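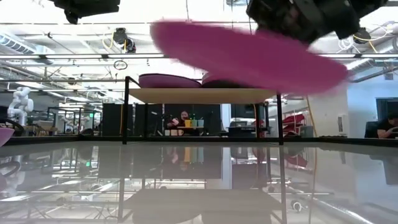
Figure 2.1. Magenta disc in motion, with shelf.

Chapter 2
Flood Stories

Before you read: write down every flood story you already know. Movies count. Keep the list, you'll need it for the exercise at the end of the chapter.

Most students in the Ridstead course come in knowing one. Noah, the ark, the animals, the dove. Fine place to start. But there are a lot of others, and some were written down very early. This chapter takes three of them and sets them next to each other. Mesopotamia first, then Greece, then India. Genesis comes up all the way through, so have a copy handy.

Quick reminder from Chapter 1. A myth, the way we use the word here, is a story a community treated as important and passed on. It doesn't mean "false." Please don't write "just a myth" in your papers.

The Mesopotamian story. Several versions. The one people read most is in the Gilgamesh epic, on the eleventh tablet. Gilgamesh is looking for a way not to die. He finds an old man, Utnapishtim, who lived through the flood and was given endless life afterward. Utnapishtim tells him what happened: the gods decide on a flood, the god Ea gives a warning by talking to a reed wall, a boat gets built. Then the storm. Then the birds. A dove, a swallow, a raven, and the raven doesn't come back. Look at who is telling it. The survivor himself, years later, to a visitor who wants something from him. That changes how the it sounds.

An older poem, Atrahasis, gives a reason for the flood. People were too noisy and the god Enlil couldn't sleep. Students usually laugh. Go back and read it slowly, though, there is hunger and sickness in it before the water ever comes.
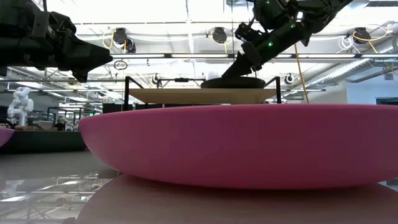
Greece next. Zeus sends the water, angry at how people behave. Deucalion gets a warning from his father Prometheus and rides it out in a chest with his wife Pyrrha. Afterward they are told to throw the bones of their mother over their shoulders. Puzzle. They work out that the mother is the earth and her bones are stones. His stones turn into men, hers into women. The longest telling we have is in Ovid, who wrote in Latin, so a Greek story through a Roman poet. Keep that in mind when you cite it.

India. Manu is washing his hands and a small fish comes up in the water. It asks him to protect it, and promises to save him later. He keeps it in a jar, then a pit, then lets it go in the sea. When the flood comes the fish tows his ship to a mountain. Early version in the Shatapatha Brahmana, later ones make the fish a god.

Words to know: deluge, variant, motif, tablet, frame story. Definitons are in the back.

Readings. The Mendonça reader has all three stories in short form. For the Manu text use the Purnudard edition, item 3120 on the library list. Lotville campus students, your copies are at the front desk, 2 hour loan only.

Section 2.1 starts with the birds.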